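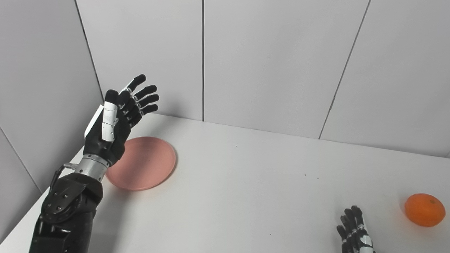 Hand and Controller Comparison, August
Gritville Manipulation Laboratory

The laboratory has completed its first comparison of two controllers on the bimanual station. Both were run on the same pair of five-fingered hands, with the same arms and the same table. The purpose was to decide which controller should be used for the tabletop work planned under the Prudiver project.

The task was kept simple: a pink plate, an orange, and a plain white table. Each controller was given 60 attempts at moving the fruit to the plate. The operators worked in blocks of 9 attempts, with a final block of six, and the finger joints were recalibrated between blocks.

The Billutano controller closes all the fingers on a fixed schedule. It was quick to set up and gave steady results on the plate rim, but it tended to push round objects away before the thumb had closed.
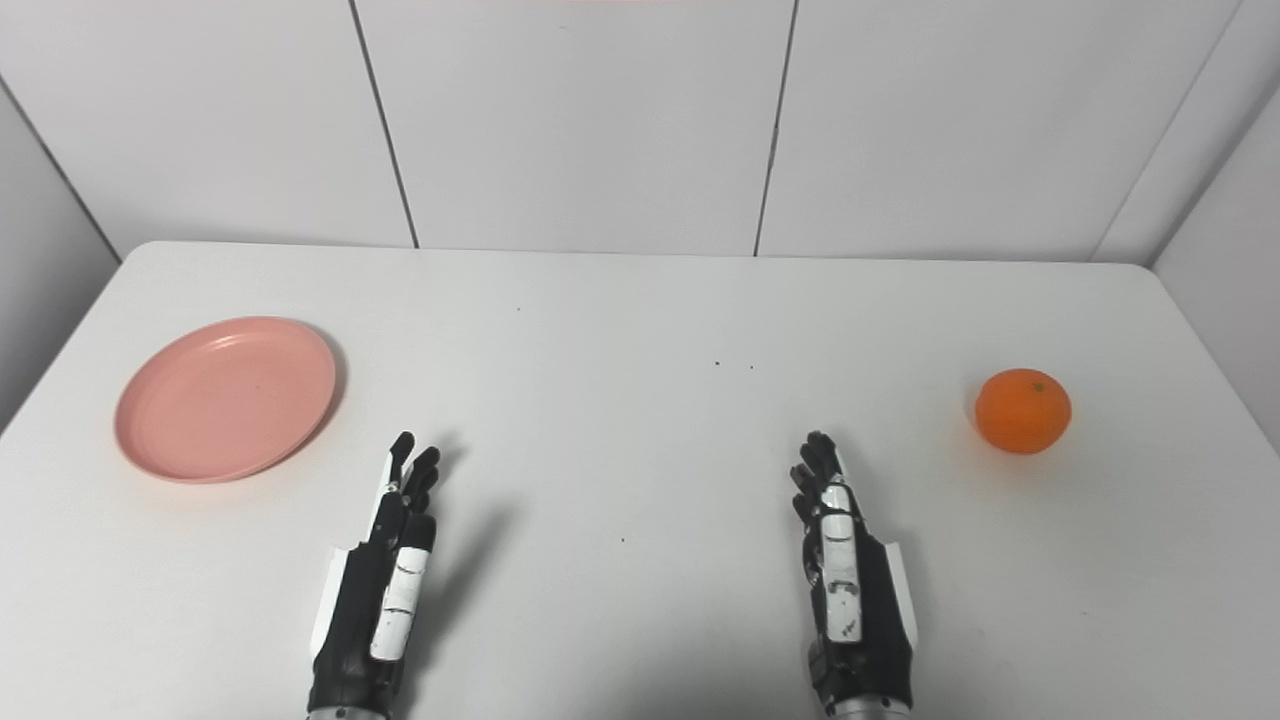
The Marín controller adjusts each finger separately. Setup took four hours longer, most of it spent on thumb limits, and the motion is slower - a point raised by several operators. It was nevertheless preferred for fruit and will be kept on the station for the next round.

Camera placement was not part of this comparison. The head view was used throughout, and a wrist view will be tested separately. Groups wishing to reserve the station should apply through the laboratory office, stating which controller they require.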